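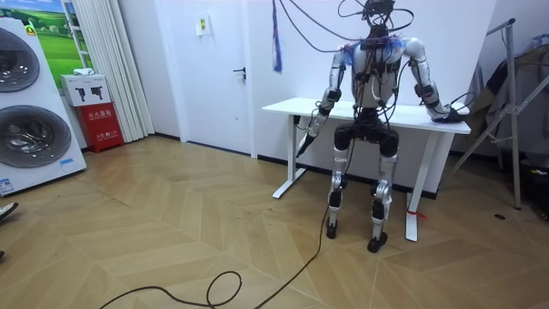
Jornada de puertas abiertas de Zovadside

La jornada de puertas abiertas de Zovadside es una visita pública que se celebra cada año en marzo y que está dedicada a la robótica doméstica. La organiza el taller Sunevby junto con la empresa Kyriakidis, que presta los locales y una parte de los equipos. En la última edición asistieron 443 personas, repartidas en grupos pequeños.

Desarrollo de la visita

El recorrido dura 40 minutos y comienza a las diez de la mañana. Los visitantes pasan por una sala de mandos, por el almacén de piezas y finalmente por el cuarto de demostraciones, que tiene suelo de parqué y está arreglado como una vivienda, con lavadora y perchero. En este último se presenta la tarea más conocida del programa, la limpieza de una mesa con un robot humanoide. La pinza aprieta el paño contra el tablero y lo desplaza sobre la superficie. En este cuarto el público permanece de pie detrás de una línea y puede hacer preguntas al terminar cada turno.

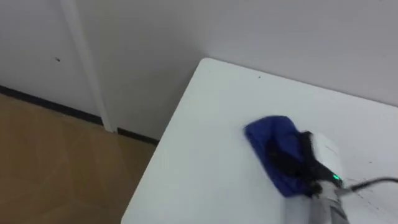 Última modificación de esta página: marzo, 16:40 h

La demostración de limpieza

El ejercicio se conoce con el nombre de Standix, que era al principio el título de un cuaderno interno de pruebas. Se emplea una mesa blanca, porque sobre este color los restos se distinguen bien desde lejos, y un paño azul. Según el reglamento, cada turno tiene un máximo de 7 minutos. Los restos son partículas oscuras de tamaño pequeño, y en algunos turnos se colocan encima de una lámina de plástico transparente. La lámina es una dificultad añadida: es delgada, hace arrugas y apenas se diferencia del tablero, salvo por los reflejos.
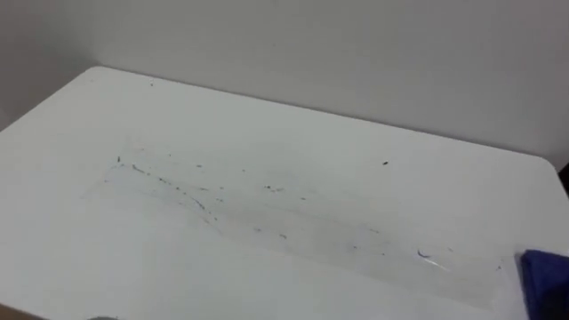 Historia y recepción

La primera edición fue una reunión cerrada para estudiantes de formación profesional. Después se abrió a los vecinos de Zovadside, y el taller publicó un folleto con una tirada de casi 600 ejemplares. Algunos asistentes han criticado que los turnos son demasiado cortos para entender el control del robot. Desde entonces Sunevby ofrece una charla técnica por la tarde, para la cual es necesario inscribirse.

Contacto | © Sunevby | Volver arriba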